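Household Skills, Unit 2: Dishes
Notes for the kitchen session. Instructor: Imke Gerlach (sinks), Hildegard Grube (machines, storage)

Bring: apron, these notes, pen. Hair tied back. Session starts 9:40, don't drift in late, the demo goes first.

1. Setting up the double sink
Big bowl = washing. Small bowl = rinsing and draining. Strainer in before any water runs, forks and peelings end up in the trap otherwise. Rack goes into the small bowl, not out on the counter. Drips go down the drain and you keep your work space. Plates on edge, never flat, never leaning on each other. Check the rack sits level before you load it, a wobbly one will chip a rim.

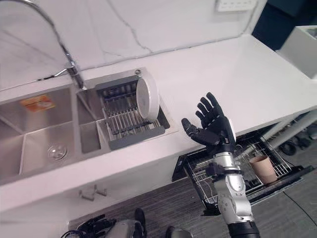
2. Sort before you load
Scrape, don't rinse. Hand wash pile: sharp knives, wood, anything with a glued handle, cast iron. Everything else can go in the machine. Ask if unsure!! Last term we lost a Curkell bread board to the hot cycle, split right down the middle.

3. Loading
Lower rack out all the way, door fully down. Don't lean on the door.
- cups and bowls: open side down, tilted a bit so water runs off the base
- plates between the tines, one per gap, facing the center
- spin the spray arm by hand, should clear evrything
- tablet in the dispenser, not loose in the bottom
Rack half out with the door down is a shin hazard. Load, push in, close. Same for unloading. Bottom rack first or the top one drips on your dry stuff.

4. Counter and wall
Wipe from the back edge forward. Marble look wall: damp cloth, mild soap, no vinegar on real stone. Cloth well wrung out near outlets, and keep cords off the wet area. Faucet last, dry it with a towel or you get spots. Floor check for drips, carpet too if your kitchen has it.

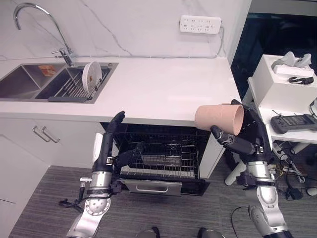

Fig. 2. Double sink with plate in the rack, dishwasher open at right.

For next time
Read the Skaso care sheet (2 pages). Write down what you hand wash at home and why, up to 20 items is plenty. Hildegard will colect them at the start. Pans and baking trays are Unit 3, don't bring any yet.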